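# Zwischenbericht Greifervergleich, Projekt Valtow

Stand: 11. August 2020
Bearbeitung: Werkstatt Netolitz
An: Carmela Gentile

Liebe Carmela,

der Zwischenbericht kommt diesmal etwas länger als vereinbart, denn in den letzten Wochen ist richtig viel passiert und ich möchte die guten Nachrichten nicht in drei Stichpunkte quetschen. Kurz vorweg: Der Umstieg auf die gedruckten Greifer mit den weichen Rippenfingern hat sich gelohnt, und zwar deutlicher, als ich im Antrag zu schreiben gewagt hätte!

## Was seit dem letzten Bericht gelaufen ist

Beide Aufbauten sind durch die Grundreihe. Zur Erinnerung: Wir vergleichen die starren Parallelbacken, die wir aus Mamcombe übernommen haben, mit den nachgiebigen Fingern nach unserem eigenen Entwurf (intern läuft er unter »Melis«). Pro Variante waren 651 Griffe vorgesehen, verteilt auf kleine Werkzeuge, runde Teile und weiche Sachen wie Kissen und Stoffbeutel. Bei den starren Backen gingen 214 davon daneben, also knapp ein Drittel. Bei Melis waren es 56. Ich habe die Protokolle zweimal durchgesehen, weil mir der Abstand zu schön vorkam, aber er bleibt stehen.

Am meisten freut mich das Verhalten bei den runden Teilen. Die starren Backen treffen eine Kugel entweder genau oder schieben sie über den Tisch, dazwischen gibt es fast nichts. Die Rippenfinger legen sich an und verzeihen ein paar Millimeter Versatz — das sieht man schon beim Zuschauen, und in den Protokollen sieht man es auch. Bei den flachen Sachen ist der Vorsprung kleiner. Dünne Bleche vom Tisch aufzunehmen, bleibt mit beiden Varianten mühsam, da brauchen wir wohl eine Art Fingernagel an der Spitze. Einen Entwurf dafür gibt es, gedruckt ist er noch nicht.

## Druck und Material

Die Blöcke drucken wir weiterhin selbst in Weiß, die Finger in Orange aus dem weichen Filament. Sieben Fingerpaare sind bisher im Einsatz gewesen, zwei davon haben wir ausgetauscht: eines mit einem Riss an der Wurzel, eines mit einer Rippe, die sich von der Außenwand gelöst hat. Seit wir die Finger liegend statt stehend drucken, ist kein weiterer Schaden dazugekommen. Die Druckzeit ist dadurch leider gestiegen, und der Drucker ist jetzt praktisch der Engpass im ganzen Projekt.

Die Aufnahme am Flansch haben wir auch überarbeitet. In der ersten Fassung musste man zum Wechseln den halben Greifer zerlegen, jetzt kommt man von außen an die Schrauben. Klingt banal, spart aber bei jedem Umbau richtig Nerven.

## Zwei Arme am gleichen Tisch

Seit Kurzem fahren wir auch die Übergaben, also das Kapitel, auf das ich mich von Anfang an gefreut habe. Ein Arm nimmt auf, der andere übernimmt in der Luft. Die Handgelenkkamera ist dafür Gold wert, denn von der festen Kamera an der Decke aus verdecken sich die Greifer gegenseitig, sobald sie sich nähern. Wir haben die kritischen Abstände deshalb alle aus der Handperspektive eingerichtet. So nah kommen sich die Finger dabei:

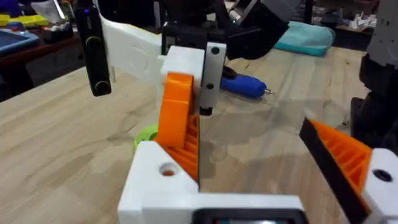
Carmela Gentile hat bei der Durchsicht angemerkt, die Finger beider Arme stünden für ihren Geschmack zu dicht beieinander, und gefragt, ob eine Berührung in dieser Lage die Messreihe verfälsche oder sogar Material koste. Außerdem wünsche sie sich die Übergaben getrennt ausgewertet und nicht mit den Einzelgriffen vermischt.

Zum ersten Punkt: Berührungen kommen vor, und genau da spielen die weichen Finger ihre Stärke aus. Sie weichen aus und federn zurück, während wir mit den starren Backen in derselben Lage jedes Mal abbrechen und neu referenzieren mussten. Protokolliert wird jede Berührung trotzdem, mit Zeitstempel. Den zweiten Punkt übernehme ich gern, die Übergaben bekommen eine eigene Tabelle im Anhang.

## Offen und nächste Schritte

- Fingerspitze mit Nagel drucken und an den Blechen testen
- Reglereinstellung für die Schließkraft angleichen, der rechte Arm greift noch spürbar härter zu
- Übergaben mit vertauschten Rollen der beiden Arme wiederholen
- zweite Spule weiches Filament bestellen (Freigabe bitte, das Budget gibt es her)

Die Wiederholung der Übergaben möchte ich bis Ende September abgeschlossen haben. Ob das klappt, hängt vor allem am Drucker — falls sich in Mamcombe noch ein zweites Gerät ausleihen lässt, wären wir früher fertig. Die Rohdaten der Grundreihe liegen im Projektordner unter Valtow, die Druckdateien im Unterordner Melis.

Herzliche Grüße aus der Werkstatt Netolitz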